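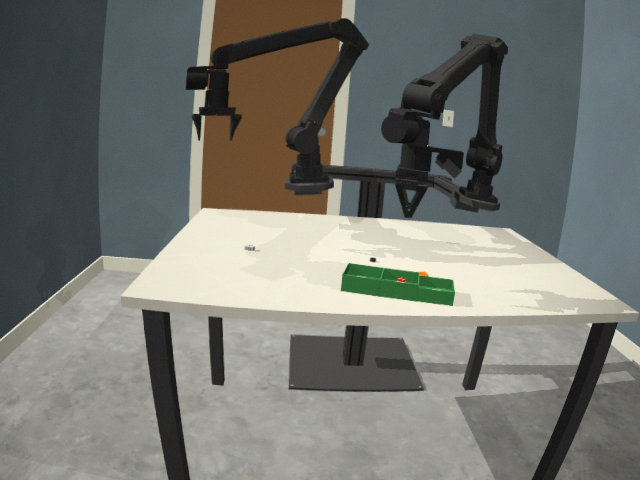

White table, blue-gray walls.

1/ We're repainting the spare room in our place on Grudivitz Street and I've spent most of February reading about old house paint. Putting what I learned in one thread in case it helps someone with a similar house.

2/ Our house was built in 1979. I assumed that meant no lead. It doesn't. Lead levels in paint came down over the years, but people used up old tins from the shed, and trim paint was often the worst of it. Test before you sand.

3/ I sent chips from the window sill and the door trim to a lab. It cost $110 for the two. The walls came back clean. The sill did not. I'm leaving the sill alone and painting over it.

4/ Colour next. I wanted a blue that goes gray in the afternoon. I bought sample pots of Fudetti and Nirkia. Fudetti looked purple at 4 p.m. Nirkia held up all day, so that's the one.

5/ Put your samples on a big piece of cardboard and move it from wall to wall. I painted mine straight onto the wall the first time and could see the ridges through the primer. Had to sand them back.

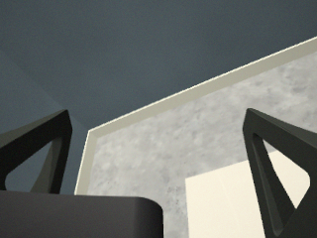

6/ The finish matters as much as the colour. Eggshell hides more of our bad plaster than satin does. Our ceiling is flat white and it's staying that way.

7/ Total so far is $318, lab test included. The biggest single item was primer. The cheap roller sleeves shed fluff into the first coat and I ended up buying the better ones anyway.

8/ Drying time: the tin says two hours between coats. It was humid here and two hours was not enough. I left it overnight. The full cure is meant to take 21 days, so the shelves are staying in the hallway until then.

9/ Someone asked about the filler. It's Bucur, the pre-mixed one in the tub. Fine for nail holes. It shrank in the deep crack over the door and needed a second go.

10/ Leftover paint goes in a glass jar with the colour name and the room written on the lid. The last owners left us nine unlabelled tins and not one of them matches anything in the house.

11/ Hallway is next. Same primer, different colour, haven't picked it yet. Will add to this thread when I do.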